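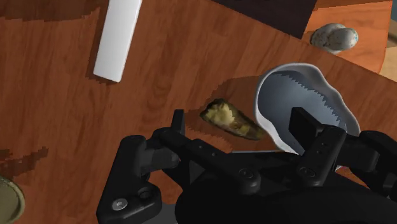

Looking After an Oiled Wood Tabletop

Reading time: 4 min

An oiled top needs more attention than a lacquered one and forgives more. Damage can be repaired locally, without stripping the whole surface. The notes below apply to solid wood tops finished with linseed or tung oil or with an oil and wax blend. They do not apply to polyurethane, shellac or veneer thinner than a credit card.

Identify the finish first

Put a drop of water on a clean spot and leave it for ten minutes. On lacquer it stays a bead and wipes off without a trace. On a healthy oil finish it beads, then flattens slightly. On a worn oil finish it sinks in and leaves a darker patch that fades as it dries. If the drop sinks in within a minute, the top is due for oil.

Next, rub a hidden area with a rag dampened with denatured alcohol. If the surface turns sticky, it is shellac. Stop there and use a different method.

Daily cleaning

Wipe with a wrung-out cotton cloth and dry at once. A few drops of dish soap in a quart of warm water is enough for grease. Avoid vinegar, ammonia and anything sold as a multi-surface spray. Microfiber cloths are fine if the pile is soft, but the coarse green-backed kind will dull a satin finish in a season.

Crumbs and grit should be brushed off before any wiping. Dragged grit is the main source of the fine cross-grain scratches that show up under a low lamp in the evening.

Hot dishes

Heat marks on oiled wood are usually moisture driven into the surface. Cork trivets, at least a quarter inch thick, are adequate for oven dishes. Thin felt is not. Warm serving plates without a foot ring trap steam underneath and should also go on a trivet, even when they feel safe to hold.

To treat a white mark:

1. Leave it alone for a full day. Many fade.
2. Lay a dry cotton cloth over the mark and pass a warm iron across it, no steam, for five seconds. Lift and check. Repeat up to four times.
3. If it remains, rub with 0000 steel wool and a little oil, always with the grain.
4. Wipe off all residue and let it stand overnight.

Do not use steel wool on oak that may get wet. Particles left in the pores react with the tannin and turn black. Use a gray nonwoven pad on oak, chestnut and walnut.

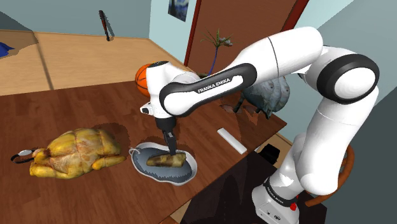
Grease and meat juices

Blot, do not wipe. Wiping spreads the stain along the open grain. Cover the spot with cornstarch, leave it for two hours, then brush off and repeat. Two applications take out most fresh fat. Old grease spots can be drawn with a paste of talc and mineral spirits, laid on an eighth of an inch thick and covered with plastic wrap overnight. Test the paste on the underside first.

Black rings from iron pans need oxalic acid. Follow the directions on the package, wear gloves and eye protection, rinse twice with clean water and leave the wood to dry for two days before sanding.

Re-oiling

Sand lightly with 240 grit, along the grain, by hand. An orbital sander is acceptable at low speed if the final pass is done by hand. Vacuum, then wipe with a barely damp cloth and let dry.

Apply oil thinly with a lint-free rag. Wait fifteen minutes, then wipe off everything that has not soaked in. Any oil left standing will cure to a tacky film. A second coat goes on after 24 hours, a third only if the end grain still looks dry. Keep plates and cloths off the top for a week.

Rianne Hoekstra, who refinished the long table at Cenach, oils the underside at the same time. It is a sound practice. A top sealed on one face takes up moisture unevenly and can cup.

Rags

Rags wet with linseed or tung oil can heat up and ignite without a flame. Spread them flat outdoors, in a single layer away from anything that burns, until they are stiff. The other method is to submerge them in water in a metal can with a tight lid. Never leave them crumpled in a bin or a pocket.

Intervals

A dining table in daily use: every six months in the first two years, yearly after that. A side table: every second year. Tops near a radiator or a south window need it sooner. July is a good month for the job, with the windows open, although curing slows in very humid weather.

Small dents

Place a damp cloth over the dent and touch it with the tip of a hot iron until the steam stops. The fibers swell back if they are not cut. Let the spot dry overnight, sand with 320 grit and apply one coat of oil to the repaired area, feathering it out a hand's width on each side.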